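4.3. Generación de escenas y protocolo de evaluación en simulación

La política descrita en la sección 4.1 se entrena exclusivamente con demostraciones generadas en simulación. Cada episodio parte de una encimera de cocina sobre la que se disponen un objeto objetivo y varios distractores, muestreados de un catálogo común de electrodomésticos, alimentos y formas sin categoría doméstica reconocible. La inclusión de estas últimas responde a un resultado previo de nuestro grupo: las políticas entrenadas solo con geometrías convexas tienden a cerrar la pinza sobre el centroide de la máscara, aunque en ese punto no exista una superficie de contacto estable.

El entorno de simulación, Skoma, separa el cálculo de contactos del renderizado. Las mallas de colisión se obtienen por descomposición convexa aproximada, mientras que las mallas visuales conservan la resolución original. Esta separación abarata el cálculo, pero introduce discrepancias de pocos milímetros entre lo que la cámara observa y lo que la pinza toca. En los objetos con partes angulosas unidas a un cuerpo redondeado la discrepancia se concentra en la zona de unión, donde la descomposición rellena parcialmente la concavidad. En lugar de corregirla, se optó por mantenerla y tratarla como una fuente adicional de ruido durante el entrenamiento.

La textura de la encimera se elige al azar en cada episodio, al igual que la posición y la intensidad de las luces. Las texturas veteadas de alto contraste resultaron las más exigentes para el módulo de segmentación: los bordes finos de las vetas compiten con los contornos de los objetos, en particular cuando estos son translúcidos. Por este motivo se duplicó la probabilidad de muestreo de dichas texturas a partir de la segunda fase del entrenamiento.

La observación consiste en una imagen RGB tomada desde la muñeca del robot y en el estado propioceptivo del brazo. No se emplea profundidad. La vista de muñeca tiene la ventaja de mantener los dedos de la pinza dentro del campo visual durante la aproximación, y el inconveniente de que los objetos voluminosos quedan con frecuencia recortados por los bordes de la imagen. Un codificador convolucional con pesos compartidos procesa los 2 últimos fotogramas; la cabeza de acción predice desplazamientos cartesianos del efector y un valor continuo de apertura.

El conjunto de evaluación, denominado Grillemis, consta de 700 episodios repartidos entre 41 objetos objetivo, ninguno de los cuales aparece como objetivo durante el entrenamiento. Los episodios se agrupan en nueve niveles de oclusión, definidos según la fracción del objeto visible en el primer fotograma. Un episodio se considera resuelto si el objeto objetivo se eleva por encima de la altura umbral y permanece sujeto hasta el final del horizonte temporal, sin que ningún distractor haya sido desplazado más allá de la tolerancia fijada. Esta última condición es más estricta que la habitual en la literatura y penaliza las estrategias de empuje previo — frecuentes en las políticas aprendidas por refuerzo — que despejan el entorno antes de cerrar la pinza.

Como referencia se utilizan dos métodos. El primero, Drudgate, es un planificador geométrico que puntúa pares de contactos antipodales sobre una reconstrucción parcial de la superficie. El segundo es una variante de nuestra política sin aleatorización de texturas. Ambos reciben la misma vista de muñeca y operan con los mismos límites de velocidad articular.

La comparación muestra dos regímenes. Con oclusión baja, el planificador geométrico y la política completa se comportan de forma equivalente, y las diferencias quedan dentro de la variabilidad entre semillas. Con oclusión alta, el planificador pierde los contactos situados en la cara no observada y propone agarres desplazados hacia la cámara. La política completa degrada de manera más gradual. La variante sin aleatorización falla sobre todo en presencia de distractores translúcidos, cuyo contorno confunde con el del objetivo cuando ambos se superponen en la imagen.

La figura 3 corresponde a una observación de muñeca con superposición parcial entre un objeto dorado, situado entre los dedos de la pinza, y un bloque translúcido azul claro. La tostadora y el objeto verde de aspecto vegetal aparecen incompletos, situación habitual con este punto de vista. El análisis de sensibilidad a la calibración de la cámara se presenta en el apéndice B, junto con los parámetros de contacto.

Figura 3. Vista de muñeca renderizada en simulación: objeto dorado entre los dedos de la pinza, con otros objetos sobre una encimera de mármol veteado. 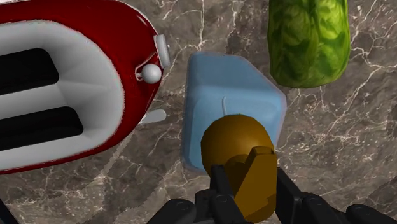
Comentario de Lensa Yimer, 2 de abril de 2020: El criterio de desplazamiento de distractores me parece acertado, pero echo en falta el valor de la tolerancia en el texto principal. Sin ese dato no se puede saber si la ventaja sobre Drudgate con oclusión alta procede de los agarres o de que el planificador roza más a menudo los objetos vecinos. Convendría publicar las dos tasas por separado, con y sin la condición, para cada nivel de oclusión.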